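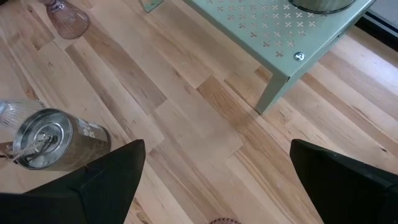 Ebise Araya fragte nach der letzten Ausschreibung an, ob Bewerberinnen und Bewerber ohne Gesellenbrief überhaupt berücksichtigt würden und ob die Stelle auch in Teilzeit zu besetzen sei. Beides ist der Fall. Der Text wurde entsprechend ergänzt und ersetzt die bisherige Fassung.

Stellenausschreibung: Fachkraft für Wareneingang und Artikelprüfung (m/w/d)
Standort Rotau, Vollzeit oder Teilzeit ab 50 Prozent
Eintritt zum 1. August, unbefristet

Die Murkar Wohnbedarf GmbH beliefert den Einzelhandel mit Glas, Keramik und Blechwaren. Der Wareneingang in Rotau verfügt über 800 Palettenstellplätze. Geprüft wird nach Stichprobenplan, bei Neuartikeln vollständig.

Aufgaben
Annahme der Sendungen und Abgleich mit Lieferschein und Bestellung
Sicht- und Maßprüfung nach Prüfanweisung
Erfassung der Stammdaten im Warenwirtschaftssystem Veteck
Sperrung fehlerhafter Chargen, Erstellung der Reklamationsunterlagen
Pflege der Rückstellmuster
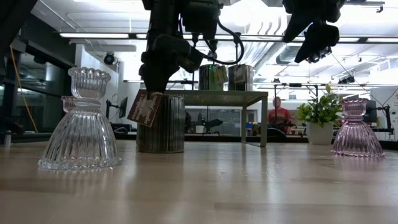 Die Artikelbeschreibung ist Teil der Prüfung und wird in der Einarbeitung gesondert geübt. Jeder Artikel erhält einen Datensatz mit Grundform, Material, Oberfläche, Farbe und Kennzeichnung; freie Formulierungen sind nur im Bemerkungsfeld zulässig. Bei einem Kerzenhalter aus Klarglas mit gewelltem, perlenbesetztem Rand werden Kelch, Taille und Fuß getrennt erfasst, bei einer gerippten Metalldose mit dunkelrotem Kartonanhänger auch der Anhänger. Für Pressglas gilt zusätzlich die Prüfanweisung 461 – sie regelt die zulässigen Einschlüsse, Grate und Abplatzungen.

Anforderungen
Abgeschlossene Ausbildung in Lagerlogistik, Handel oder einem Glasberuf oder vergleichbare Berufspraxis
Sicherer Umgang mit Messschieber und Waage
Deutschkenntnisse mindestens auf Niveau B2, Grundkenntnisse in Französisch von Vorteil (Schriftverkehr mit dem Lieferanten Deschamps)
Staplerschein erwünscht, kann nach Eintritt erworben werden

Konditionen
Vergütung nach Haustarif, Entgeltgruppe 5
30 Tage Urlaub bei Fünf-Tage-Woche
Einschichtbetrieb, Gleitzeit außerhalb der Anlieferzeiten
Übernahme der Staplerausbildung zu 100 Prozent
Einarbeitung über 14 Wochen

Bewerbungen mit Lebenslauf und Zeugnissen sind unter dem Stichwort »Wareneingang Rotau« an die Personalabteilung zu richten, bevorzugt als eine PDF-Datei. Der frühestmögliche Eintrittstermin und der gewünschte Stundenumfang sind anzugeben. Reisekosten zum Vorstellungsgespräch werden nach vorheriger Absprache erstattet.

Stand der Ausschreibung: 22.05.2022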